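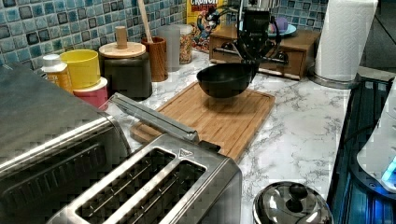

Bowls were meant to be the easy week. I put them straight after cups on the plan because I figured a bowl is just a wide cup, and anyone who has ever unloaded a dishwasher is now free to laugh at me.

Some background if you're new to the blog. Since March I've been recording demonstrations for a learning system we call Clatidum (the name came out of a hat, long story, it stuck). The idea is simple enough to explain at a barbecue: I drive the gripper through a kitchen chore, everything it sees and every movement it makes gets saved, and then the model trains on the pile and tries to do the chore by itself. One run-through of one chore is an episode. My job is making episodes, and I love it way more than I expected to!

The trouble with a bowl is deciding where to hold it. With a cup you come in from the side and close. With a bowl you can pinch one bit of the rim, or go across the whole opening, or scoop from underneath if you're feeling brave, and each of those is a perfectly good way to pick up a bowl. I did my first batch using whichever one I fancied at the time. Then I showed it to Llinos Nicholas, who runs the training side, and she asked me very kindly which one I'd like the robot to learn. Good question! If the examples disagree for no reason the model can see, it tends to land somewhere in the middle of them, and the middle of two decent grips can be a terrible grip.

So now there's a rule. Rim grip, come in from above, lift a little, pause, then move across and set it down on the cutting board. The little pause was Llinos's idea and it's been brilliant, because you get a clean look at how the bowl is sitting before anything else happens. If it tips while it's up there I don't fuss over it, I just carry on and put it down gently. She wants those ones. A model that has only ever seen perfectly level bowls has no clue what to do with a crooked one.

What I do change is everything else. The board gets turned on an angle. The cereal moves along, the lids go somewhere new, a different plate comes out. I used to tidy the counter before each session (my mum would be proud) and the early models were hopeless the moment anybody left something out. A real kitchen has a toaster in the way. Having to steer around it makes my driving slower and a bit uglier, and the data is better for it.

The black bowl deserves its own paragraph. I call it Dvorak, for no good reason, and it's my favourite and my nemesis. Dark fingers on a dark rim means that from the wrong angle I can't tell whether I've got hold of it or I'm just hovering hopefully. I've learnt to watch the gap between the bowl and the board instead. When the gap opens up evenly, I've got it. When one side stays behind, I let go and start over.

Numbers, for those who like them: I aimed for 70 good episodes on the bowl task and I'm at almost that now. I threw out 18, mostly from the early mixed-up batch, plus five where I drove straight into something and had to stop. Those last ones hurt, but they're saved in their own folder, labelled, in case we want to teach it what a bad idea looks like.

A few people have emailed to ask how long you can drive before your brain goes to porridge. For me it's an hour, tops. After that my movements get jerky and I start cutting corners on the pause, and the model will happily learn my bad habits along with my good ones - it really can't tell which is which. I take a break, have a cuppa, stretch my wrists and go again.

Next up is stacking, two bowls to start with, then a plate thrown in. Preltia is the code name for that set and I've already got a page of notes on it, most of them about how to let go without dragging the top bowl sideways. If you've done stacking with a gripper like mine, please leave a comment, I'd love to hear what grip you settled on and how many you recorded before it started to work.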